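首页 文档 清单 下载 更新记录 反馈

# Clellby 桌面整理记录

Clellby 是一份关于桌面的数据卡：桌上放过什么，收拾时放去了哪里，收拾完桌面应当是什么样子。内容以文字条目为主，用表格保存，供做居家收纳研究、写收纳教程或者编排整理练习的人使用。维护者是 Vasanthi Sarkar，条目校对由 Nuwan Pathirana 负责。

本文件说明条目怎么来、字段怎么填、哪些地方不可靠。只想用数据的人，看“字段”和“已知问题”两节就够了。

## 概况

- 整理记录：248 条
- 物品条目：1077 条
- 物品名称（合并同义词之后）：156 个
- 版本：2
- 语言：中文，物品别名里保留少量英文
- 编码：UTF-8，逗号分隔，首行为字段名

一条整理记录对应一次完整的收拾，从决定动手到桌面可以交给下一个人使用为止。一条物品条目对应记录里的一件或一组东西。成套的东西按组记，例如一盒回形针算一条，不拆开。

## 来源

第一版的记录来自 Farnurbridge 的共用工作间。那里的桌子不固定给谁用，早上有人改图纸，下午有人包快递，晚上又变成吃饭的地方。每换一拨人，桌面就要清一次。最初只是贴在门后的一张手写表，写明谁的东西收到哪个格子里，后来表越贴越长，才改成电子表格。

第二版加入了 Carhuamaca 的记录。那边是住家，桌子兼作餐桌和书桌，东西的种类和工作间差别很大，药盒、作业本、缝补用的线轴都有。两处的填写习惯也不一样：工作间的人写得短，常常只有“笔，归筒”三个字；住家的人喜欢写来由，比如某个杯子是谁落下的。来由一律移到备注字段，没有删。

11 月做过一次集中校对，把写法不同、意思相同的名称并到一起。“透明胶”“胶带”“胶纸”合并为“透明胶带”，“美纹纸”单独保留。“抹布”和“桌布”曾被误并，现已分开。

## 目录

 clellby/
 README.md
 records.csv 整理记录
 items.csv 物品条目
 names.csv 物品名称与别名
 places.csv 归位地点
 notes/ 校对时留下的说明

`records.csv` 与 `items.csv` 用 `record_id` 关联。`items.csv` 里的 `name_id` 指向 `names.csv`。地点同理。

## 字段

### records.csv

| 字段 | 含义 | 可否为空 |
|---|---|---|
| record_id | 记录编号 | 否 |
| site | 地点，工作间或住家 | 否 |
| part_of_day | 早、午、晚 | 可 |
| use_before | 收拾之前桌子的用途 | 可 |
| use_after | 收拾之后准备做什么 | 可 |
| end_state | 收拾完的状态，取值见下文 | 否 |
| wipe | 是否擦过桌面 | 可 |
| note | 备注 | 可 |

### items.csv

| 字段 | 含义 | 可否为空 |
|---|---|---|
| item_id | 条目编号 | 否 |
| record_id | 所属记录 | 否 |
| name_id | 物品名称编号 | 否 |
| unit | 件、组、叠、盒 | 否 |
| action | 归位、丢弃、暂存、留在桌上 | 否 |
| place_id | 归位地点，丢弃时为空 | 可 |
| order | 收拾时的先后 | 可 |
| note | 备注 | 可 |

`order` 从 1 开始。同时拿走的东西写同一个数字，后面的接着往下写，不跳号。第一版里有一部分记录没有写先后，留空处理，没有事后补。

### names.csv

每个名称一行，别名用竖线隔开。挑选正式名称时取两处都听得懂的说法。“订书机”和“订书器”取前者。遇到商标当名字用的情况，改回通用名，原来的叫法放进别名。

### places.csv

地点只写到容器或家具一级，例如“左侧抽屉”“墙上挂板”“窗边纸箱”。更细的格子编号只对当时的家具有意义，已经去掉。

## 收拾完的状态

`end_state` 有四个取值。

**空**：桌面中间一大块地方没有散放的东西，可以直接铺开图纸或者摆碗筷。靠边固定在桌上的东西不影响这个取值。

**边放**：中间空着，东西靠边排好，例如笔筒和台灯留在后沿。

**半桌**：只收了一半，另一半有人继续用，或者有胶水没干不能动。

**未完**：中途停下。原因写在备注里，没有写原因的标“不详”。

“空”和“边放”最容易混。判断时看桌子中间能不能铺开一张对折的报纸，并且不用挪任何东西。能铺开，再看边上有没有没固定的物品，有就是“边放”，没有就是“空”。桌上的水印、划痕、胶渍不算物品，记在 `wipe` 或备注里。

## 填写办法

1. 动手之前先写 `use_before`。收完再回忆，往往会写成“杂物”，这个词不收。
2. 纸张先分叠。发票、图纸、草稿各算一叠，散页归入内容最接近的一叠。
3. 液体和食物先拿走，电源线后拿。先后照实写，没有按这个次序做也不用改。
4. 小件用浅盘集中，再逐件归位。浅盘本身不记。
5. 拿不准的东西动作写“暂存”，地点写实际放的地方。
6. 擦桌子放在最后。干擦写“干”，用水写“湿”，用了清洁剂在备注里写种类，不写牌子。
7. 最后填 `end_state`。

一个填好的记录，按条目展开是这样：

 use_before: 包快递
 1 剩饭盒 件 丢弃
 2 快递单 叠 归位 左侧抽屉
 2 马克笔 组 归位 笔筒
 3 透明胶带 件 归位 墙上挂板
 4 剪刀 件 归位 墙上挂板
 5 泡沫纸 叠 归位 窗边纸箱
 wipe: 湿
 use_after: 吃饭
 end_state: 空

## 校对规则

校对时只改名称、单位和明显的错字，不改动作和先后。原文写“扔了”，备注里又说第二天从垃圾桶捡了回来，动作仍然是“丢弃”，捡回来的事留在备注。两人意见不同的条目在 `notes/` 里各留一段，不强求一致。关于“杯垫算不算留在桌上”，那段争论有点长，可以跳过。

## 已知问题

- 住家部分晚上的记录偏多，早上的很少，不适合拿来比较一天里不同时段的习惯。
- `unit` 里的“组”和“盒”有重叠。带盒子的按盒，没有盒子但总在一起用的按组，旧记录没有全部改过来。
- “暂存”之后去了哪里，没有追踪。
- 线材的名称分得太粗，充电线、延长线、数据线在第一版里都叫“线”。能从备注判断的已经拆开，其余不动。
- 浅色桌面上的白纸、透明尺容易漏记。Nuwan Pathirana 核对时补过几处，估计仍有遗漏。
- `places.csv` 里的“架子”指两件不同的家具，工作间是铁架，住家是书架，使用时请连同 `site` 一起看。

## 不适合的用途

不要用来给人的整洁程度打分。记录的人知道自己在记，收得会比平时仔细。也不要用来推算物品的数量，一组笔可能是两支，也可能是一把。

## 与 Rikix 的关系

Rikix 是一份单独的收纳清单模板，名称表借用了这里的第一版。两边之后各改各的，编号已经对不上。从 Rikix 转过来的表格，请按名称匹配，不要按编号匹配。

## 更新记录

**版本 2**
加入 Carhuamaca 的记录；增加 `use_after`；名称合并；“桌布”与“抹布”分开；地点去掉格子编号。

**版本 1**
工作间记录，没有 `wipe` 字段。擦桌子的情况当时写在备注里，后来移了过来，漏移的请告知。

## 反馈

改错请写明条目编号和建议的写法。想增加新名称的，先查 `names.csv` 的别名一列。对取值定义有意见，可以直接附在本页后面，下一版修订时一并处理。
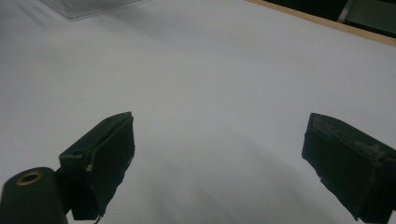

Nuwan Pathirana：“边放”这个取值我还是想拆成两个。笔筒、台灯长期留在后沿是一种，收到一半懒得拿走、顺手推到边上又是一种，现在填出来一模一样。住家那部分的“边放”，我核对时看备注，不少属于后一种。如果下一版不想加新取值，至少在备注里要求写一句“常放”或者“推开”，旧记录我可以慢慢补。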